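How I shorten trousers by hand (no sewing machine needed)

I'm five foot one, so I've been taking up trousers since I was about fourteen, and for most of that time I was doing it badly. My early method was a line of safety pins and hoping for the best. Then I lived next door to Farzana Begum, who had done alterations for years and could not bear to watch me leave the house, and she sat me down one evening in January and taught me how to do it properly. Most of what follows is hers. The mistakes are mine.

You don't need a machine for any of this. A pair of plain trousers takes me an evening in front of the telly, and the stitches hardly show from the outside if you go slowly.

What you'll need

A packet of hand sewing needles (get mixed sizes, you'll want one of the thinner ones)
Thread as close as you can get to the colour of the fabric
Pins, and more of them than you think
A tape measure or a ruler
Tailor's chalk, or a sliver of old soap
Sharp scissors that have never been near paper
An iron

The soap thing is brilliant, by the way. Save the last thin bit of a white bar, let it dry out, and it draws a lovely crisp line on dark cloth that comes off in the wash. On pale cloth I use chalk. Do test it somewhere hidden first, I've got a cream linen pair with a faint blue dash on the ankle that will be there until the end of time.

Step 1: Wash them first

I know. You've just bought them and you want to wear them. But cotton in particular can shrink the first time it goes through, and if you've already hemmed to the perfect length you'll end up with your ankles out. Wash and dry them the way you normally would, then give them a press.

Step 2: Put them on, with the right shoes

Wear the shoes you'll mostly wear with them. Turn the extra inside on one leg and pin it, then walk about, sit down, stand up again and look in a mirror. If there's somebody else in the house, get them to do the pinning, because the moment you bend over to do it yourself the hem rides up. If there isn't, pin, stand up, check, swear, and pin again. That's how I do it most of the time and it works out fine!

For straight legs I like the hem to just touch the top of the shoe at the front. For wide legs I go a bit longer. Shorts are easier, as a hem on the knee or above it forgives nearly anything.

Step 3: Measure and mark

Take them off, careful of the pins, and lay them out flat. A proper surface helps a lot here. I used to do this on the bed and the mattress gave every time I leaned on it, so my lines wandered. A table is better, and if yours is slippery, throw an old blanket over it to stop the fabric sliding away from you.

Measure the inside leg from the crotch seam down to your pinned fold. Mine always comes to 62 cm for ankle length, so these days I skip half the trying on. Measure the same distance down the other leg and mark it. Then try them on once more if you've got any doubts at all, especially if one of your legs is a little longer than the other, which is very common and was news to me.

Draw your line all the way round both legs. Draw a second line below it for the turn-up. I leave 4 cm, made up of 1 cm to fold under and 3 cm for the hem itself.

Step 4: Cut

Cut along the lower line. Before you do, check which line is the lower line. I've cut along the wrong one exactly once, on a pair of grey wool ones from Kometti that I'd saved up for, and they became quite nice shorts.

If the fabric frays like mad, zigzag the raw edge by hand or dab on a bit of fray glue and let it dry.

Step 5: Press the folds

Don't skip this! I skipped it for years. Fold the raw edge under by 1 cm and press it, then fold up the other 3 cm and press that too. Once it's been ironed the hem more or less stays put by itself and the sewing is so much easier. For anything shiny or stretchy, use a cooler iron and put a tea towel between the iron and the fabric.

Line up the side seams and pin those first. After that, pin round the rest of the leg.

Step 6: Sew it

Cut a length of thread about as long as your arm. Longer feels like it'll save time, but it only tangles. Knot one end and start on the inside leg seam so the knot is tucked away.

The stitch I use is a slip stitch. Run the needle along inside the fold for about a centimetre, bring it out, pick up one or two threads of the trouser leg right opposite, and go back into the fold. Pull it through until it's snug but not tight. If you can see little dimples on the outside you're pulling too hard, and it's worth undoing the last few and easing off.

I once worked out that a wide-legged pair took me over 300 stitches for both legs, so put something good on. Farzana listens to the cricket.

When you get back to where you started, make two tiny stitches on top of each other, pass the needle through the loop and snip.

Step 7: Last press and try on

Take out every pin (run your fingers along, there's always one), press the hem again and put them on. If one side dips, unpick just that bit and redo it. It's a five minute job and much less annoying than noticing it every time you cross your legs.

A few bits people have asked me

Stretchy fabric: use a ballpoint needle and keep the stitches loose, with a small backstitch every few centimetres, otherwise the thread snaps the first time you pull your foot through.

Jeans: possible by hand but hard on the fingers. Get a thimble.

Lined trousers: do the lining separately and make it 2 cm shorter than the outside.

Keeping the offcuts: yes, always. I've got a bag of them, and the black ones have patched more pockets than I can remember. Next on my pile is a skirt with a curved hem, and that needs a slightly different way of folding, so I'll write it up once I've done it and made all the mistakes first.

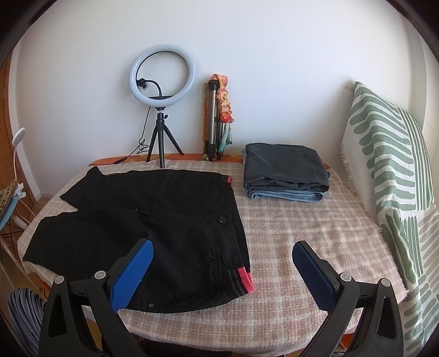

If you get stuck on the slip stitch, try it on a scrap with bright thread before you go anywhere near the real thing. You'll see straight away where the needle's going, and you can do a few inches of it over a cup of tea.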